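Chapter 3
Small Accessories: Ties, Bows, Straps

Search this book Go Clear

Before you start. You need a flat table, a light-colored surface to work on, one tray or rack, and whatever accessories you own or can borrow. Read the first 2 pages of the chapter before touching anything. Ninety percent of crushed bows get crushed in a drawer, as Efe Nwosu used to tell every new starter at the Fokley hire shop – made the number up, but the point stands.

Bow ties first, then neckties, then belts and the rest.
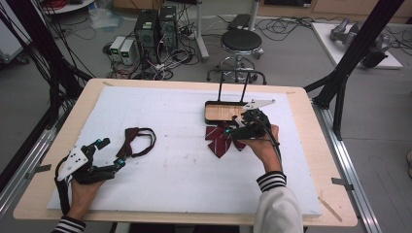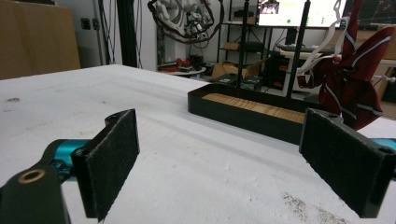
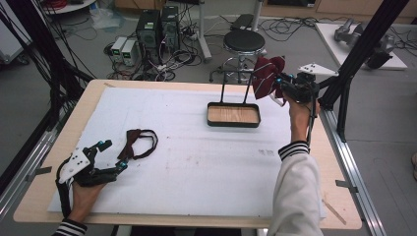
Striped dark red fabric, and a low tray with a wood-grain base, in all three.

3.1 Why small things go wrong

Shirts get hangers. Coats get hooks. Bow ties get whatever is left over – a coat pocket, a shoe box, the bottom of the suitcase under the shoes. Then it's October, there's a wedding, and the thing comes out flat on one side with a crease straight across the knot.

Three causes, mostly. Weight on top. Straps tangled up with other straps. Put away damp. The last one is slow and you dont notice until there's a smell, or a pale ring where the fabric touched the neck.

A pre-tied bow is not one piece of cloth. Folded wings, a center band, often a stiffener inside, and a strap with a hook or slider. Each part takes a bend differently. The wings forgive a lot. The center band forgives a bit. The slider doesn't forgive anything, if it bends it stays bent and the strap slips all evening.

3.2 Laying out

Lay everything out before storing any of it. Sounds slow. Isn't. White or pale surface under dark fabric, so lint and loose threads show up. Leave a hand's width between pieces.

Check each one in the same order:

Wings – even? Press lightly with two fingers, let go.
Center band – stitching at the back, any gap.
Strap – run it through your fingers end to end, feel for a twist.
Hook or slider – close it, open it, close it.

Anything that fails goes to one side. Don't mend as you go, you'll lose your place. Mending is Chapter 7.

Marks: dab, never rub. Cool water on a white cloth for cotton. Silk, leave it alone and take it to a cleaner. Polyester will put up with nearly anything but a hot iron.

3.3 Hanging or flat?

Long argument in the trade. The Drorness method is flat storage, one layer, tissue between. The Paracha method hangs every piece by its strap. Both work. Pick one and stick to it, mixed storage is where pairs and sets get seperated.

Hang when:
the strap is sound and the hook closes
you wear the piece often
drawer space is short

Store flat when:
the piece is silk or velvet
the strap is elastic (elastic stretches under its own load over a season, slowly, then one day it's useless)
the bow is the self-tie kind and is kept untied

Hanging, the wings should clear whatever is underneath. If the tips touch the base of the rack they curl, and the curl is a pain to steam out. Shorten the strap or use a taller rack. Striped fabric – check the stripes meet at the center band before you let go. If they don't, the bow has rolled on its strap. Turn it back.

Flat, lay the strap as an open loop around or beside the bow. Never wound around the wings. Winding leaves a dent in 15 minutes on soft silk.

3.4 Handling

Pick up by the center band or the strap. Not by a wing tip. Pulling one wing drags the folds out of line and the other wing goes with it.

One hand lifts, the other guides the strap. With a rack, steady the base first, especially a light one. Come in from the side, lower the loop over the support, let it settle, then straighten. Straightening while it swings just makes more work.

The Bratport course book gives 90 seconds per piece for a beginner, check and hang together. Fair enough. Don't chase the clock on your first go.

Words to know: wing, center band, slider, self-tie, pre-tied, stiffener.

Try it. Take three accessories from home, at least one with a strap. Lay out, check, decide hang or flat, and write one line on each saying why. Bring the list to the next class, with the accessories if they'll survive the trip. Section 3.5 starts with neckties and will need the same table set up the same way.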